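Robots and rock cakes at the Flulotdale open day

I'd promised myself an hour at the most, and I was still there when they started stacking the chairs.

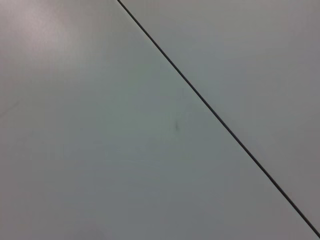 The pale grey work table at Flulotdale, with the dark join between two of its panels.

The workshop opened its doors at 2 in the afternoon, and by the time I'd found somewhere to park there was a queue past the bike racks (137 people signed the visitors' book, I'm told, and I was well down the list). Most of us had come for the sorting demonstration, which was run by Oleksandra Melnychuk, and she was brilliant! She had the arm picking up bottle tops and dropping them into trays, chatting away to the children at the front the whole time, and when it missed one she just waited and let it have another go. It got a bigger cheer for the second try than for anything else all day.

Zakhar Savchuk looks after the tables and fittings, and I got talking to him over a very good rock cake. I asked him what the hardest part was, expecting something about computers, and he said lighting. "Move a lamp and you've changed the whole job," he told me. They went through seven different lamps over the winter before they found one they liked, and he still isn't sure about it.

There was also a smaller arm from Van Wijk at the back, which you could steer yourself with a pair of handles. I had a turn and was hopeless – my niece, who is nine, had it stacking cups within a minute or so and wouldn't give it back.

The raffle and the cake stall made £300 between them, and the money is going towards a Saturday club for the over-tens. Oleksandra wants it up and running by December. If you'd like to put a name down, there's a sheet at the front desk, and they're after people who can help with the soldering too.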